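**Re: [wincombe-history] Sorting the Lloyd family photos**

Hi all,

Ingvar Thoroddsen wrote on October 14, 2024:

> We've been left the Lloyd family's photos, five shoeboxes in all, and I've no idea where to start. Some have names on the back, most don't. Should I sort by year, or by person? And is it worth scanning the doubles? My sister reckons I should throw out anything blurry, but I can't bring myself to do it.

Oh Ingvar, what a lovely problem to have! Please don't throw out the blurry ones, at least until someone who knew the family has seen them. I nearly binned a terrible shot of my grandfather's shed once, and then my aunt spotted the old Virner Street tram stop behind it. It's the only picture of that stop I've ever come across, and I'd been looking for years.

On your main question, I'd sort by neither to begin with. Keep each shoebox together and leave things in the order you found them, because whoever filled the box probably had a reason (even if the reason was only "these came back from the chemist together"). Pencil a box number and a running number on the back, very lightly, near the edge. A soft 2B is perfect. Please, no ballpoint! It presses through and you can see it from the front forever.

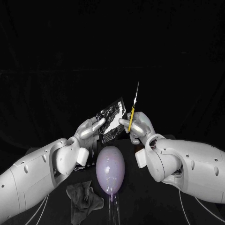 Once everything has a number you can shuffle to your heart's content, and that's when the fun starts. I go by place first, then people. Verandahs, fences and front steps stay the same colour and shape for decades, while babies all look alike to me. If you find a house you know, pull out every print with that house in it and you'll usually get a whole family in one go.

As for doubles, scan the better print and keep both, but do turn the second one over before you put it away. Often one copy went to a relative and came back with writing on it.

I did 35 prints over a weekend in January, with the cricket on in the background, and that felt like a good pace. Any more and I start getting sloppy with the numbers.

Is anyone else on the list still in touch with the Lloyds who moved out past Studance? I'd love to know if the younger girl kept her albums. And Ingvar, if there's anything from the old Wincombe dance hall in there, I'm begging you, post it first!

Cheers,
Marg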